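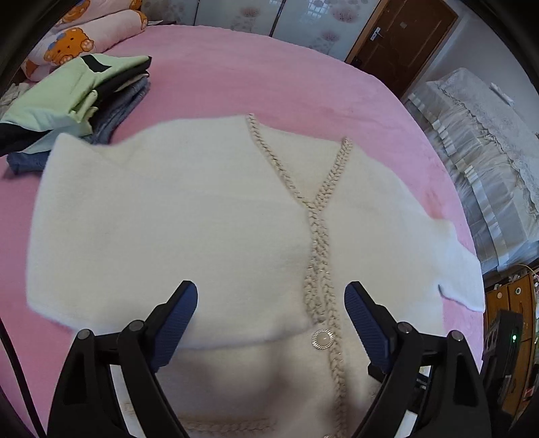

Re: [chores] Folding as a benchmark, and where knitwear leaves it

Filed under: Manipulation / Textiles / List archive
26 Dec 2024
Posted by Joon-young Bang

Han wrote:

> We ran the Hament cell at the Sitley laundry in Urnville through
> another week of mixed loads. T-shirts, towels and pillowcases are
> fine. I would call towels finished as a research problem, at least
> for a plant that buys one kind of towel. The shirts still need a
> person to turn them face up, but the fold itself holds.
>
> My question for the list is whether we should stop reporting folding
> as an open task. Every review I get back says it has been done. The
> sitting manager at Sitley says it has been done too, and then she
> puts the sweaters on a separate cart and sends them to the hand
> table. I would like a yes or a no that I can put in the introduction
> of the report. Can a machine fold laundry yet?

Han,

For the introduction I would write no, with the towels as a stated exception. I realize this makes for a longer sentence than you wanted.

The trouble is with the word "laundry." What the Hament cell folds is flat goods and near-flat goods, from a bin, in one color family, on a hard table with a known height. What people mean by laundry includes the white cardigan at the head of this message, on a plush blanket on a bed, with jeans and other folded clothes stacked a short reach away. I will use it to go through the failure modes, as it has most of them in one garment.

Surface. The bed is soft. On your table the jaw can press down, slide and close, and the table pushes back. On a blanket, pressing down makes a dent, and the lower jaw tip goes in under the garment and under some of the blanket pile too. The June runs in our lab lost more grasps to this than to anything in the planner. Force sensing helps less than I had hoped. Pile and fuzzy knit feel much alike through a ridged pad, and the contact signal ramps up slowly enough that any threshold is a guess.

Edges. With the top of the cardigan turned down over itself, the edge of interest is a fold, soft and straight, white on white. Segmentation will give you the outline of the garment with no difficulty, since the blanket is pink. It will not reliably give you the fold line inside that outline. Depth could, on a bedsheet-thin cotton. In a brushed knit the step is blurred by the fuzz, and the estimate wanders. We tried 3 depth cameras and the ranking between them changed with the light in the room, so I would not buy hardware on the strength of it.

Trim. The braided band down the front opening and the braid along the hem are stiffer than the body fabric. Your fold model assumes one bending stiffness for the whole piece. A cardigan has at least two, and the stiff part runs right down the middle, where a thirds fold wants to bend. If you fold across it the panel springs back a little on release. A person deals with this by patting it. Patting is a perfectly good primitive and I have never seen it in a paper's action list.

Buttons. There is a round one with a ring of small rhinestones on the trim, just over the fold edge. A pinch grasp centered on the opening, which is where a symmetric policy wants to go, closes close to it. Hard object between compliant pads means point contact, and the cloth pivots around it. I also do not want to be the one explaining missing stones to a customer of Sitley's.

Sleeves. The usual method is to bring both sleeves in first and then fold the body. With the body already turned down, one sleeve out to the right is a state your sequence has no entry for. People fold in whatever order they like and recover as they go. The Hament controller, as I understand it from your notes, shakes the garment out and starts again. That is acceptable for a T-shirt. For a knit it stretches the shoulders, and it doubles the cycle time.

Placement. This one rarely gets scored. A fold that is square when finished has to be carried to a stack and put down on top of other things, and in a home the stack is uneven – denim under something lighter, edges sticking out. Sitley has a tray with side walls. A bed has none.

As for numbers, I would prefer that the report give them per category and drop the overall rate. Overall rates follow the mix of the load. Our own figures for knitwear are small, so treat them as a sanity check only. We used 16 cardigans and sweaters, none matched, and gave each 3 attempts from a spread-out start. The policy trained on hand-held gripper demonstrations did visibly better than the scripted one at getting hold of the right layer. Neither did well at the second fold. I will send the table once the labels have been checked by a second person, as I marked them myself and was lenient on sleeves.

I do think the hand-held demonstrations are the right direction for this class of garment. The jaw geometry matches, and the person holding it runs into the same dent-in-the-blanket problem and has to solve it with the same two fingers. Bare-hand video gives you someone smoothing the fabric with a whole palm, and there is no useful way to map that onto two pads.

Three requests for your next round in Urnville, if the plant will allow it:

– put a blanket on the table for part of the run and log grasps that pick up any of it
– start some trials from a half-folded state, without the shake-out
– record what the hand table does with the sweater cart, including the time per piece

The last would be the most use to me. If the hand table is quick, the case for automating knitwear in a plant is weak whatever the grasp rate is, and the argument has to be made for homes, where the cost of a slow machine is lower and the surfaces are worse.

On the reviewers: quote them the towel result and ask which garment they had in mind.

Joon-young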